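Progress Report to the Silness Fund
Sosa Live Electronics Program, second period

Status: on schedule, budget on track, one change to request (see Money)

We are really happy to be writing this one. When we sent the first report, most of what we had to show was cables, a booking calendar and a long list of questions. Now we have acts who have played their material in front of people, and a rehearsal rig that works the same way on a bad day as it does on a good one (more or less, see the section on clocks).

As a reminder, the grant pays for studio-based electronic acts to turn finished recordings into live sets at our rehearsal space, with a first performance at Skustia at the end of each block. There are 11 acts in the program. All of them have now finished the first block, and most are well into the second.

What got done

The first block was about taking tracks apart. Everyone arrived with sessions that had been built for listening at home, some of them with 100 tracks of audio in a single song, and the question each time was what a person on stage should be doing with their hands. We worked out of a shared template: drums on one pair of outputs, bass on its own, everything melodic grouped in two, vocals and live instruments dry to the desk. It sounds plain, and a few acts grumbled about it. But the front-of-house engineer at Skustia can now mix any of our sets from the same starting point, and changeovers between acts have gotten a lot shorter.

The second block is about playing. Several acts have brought in pieces they had never thought of using on stage. One duo swapped their programmed hi-hats for a real pair with contact mics taped underneath, and the whole set woke up! Another dropped the laptop completely for the first half and runs a sampler, a small mono synth and a looper. They were nervous about it right up to soundcheck, and then they played eight minutes longer than planned and we let them.

Jodine has been the biggest surprise. The original plan was a straight performance of the EP in running order. By the middle of the first block the songs had been cut into sections that could be stretched or skipped from a foot controller, and the set now has a long middle passage with bowed cymbal and tape delay that isn't on any recording. It's a joy to stand in the room for it.

Performances

We have held 2 showcase evenings at Skustia so far, with a combined attendance of 1,277 across the evenings and the open rehearsals that led up to them. We wanted the open rehearsals to feel loose, so people could wander in, sit on the floor and ask about the gear. Plenty did. A good number of teenagers from the neighborhood came back for more than one, and we have started leaving a spare drum machine and headphones by the door for anyone who wants a go.

What gave us trouble

Clocks, mostly. Our first rig sent MIDI clock from the laptop through a USB hub, and with more than a few machines attached the tempo would wander. We moved to a dedicated hardware clock with its own power supply and gave every device a direct line. Drift is gone on everything except one old drum machine, which still likes to start a beat late. Its owners have learned to start it a beat early.

Monitoring was harder than we expected too. Acts used to studio speakers found wedges muddy, and in-ears lonely. We have settled on in-ears with a room mic blended in, and a single wedge kept for the low end. The wedge is on loan from Skustia and we'd like to have our own by the next block.

We also lost most of a week in February to a dead power amp. Rehearsals moved to headphones, and one act liked it so much they kept going that way after the amp was back.

Money

Spending on rehearsal space and artist fees is where we said it would be. Equipment is a little under, thanks to used gear in good condition. Travel is a little over. We would like to move the unspent part of the equipment line into artist fees for the third block, so that acts can be paid for a full extra day with the engineer. If that needs a formal request, please send us the form and we'll turn it around quickly.

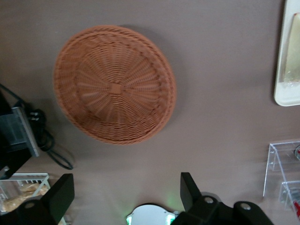

Less talking about the gear and more time at full volume was what Jodine asked for in the written feedback, adding that the set only started to make sense once it had been played loud, all the way through, with no stopping to fix things. Two full run-throughs per act before any technical notes would be the place to begin.

We agree, and the third block has been re-planned around it. Mornings are for setup and patching, everything after 1 p.m. is playing. Technical notes go on paper and wait until the end of the day.

Next period

The third block starts in April. Each act will record one complete set to multitrack, straight off the desk, and take home the files. Skustia has offered us its smaller room for a run of late shows, and we are working out the dates now. We are also writing up the stage template and the clock setup as a short guide, with wiring diagrams, and will send a draft along with the next report.

Still to come from us: receipts for the February amp repair and the signed copy of the Skustia room agreement.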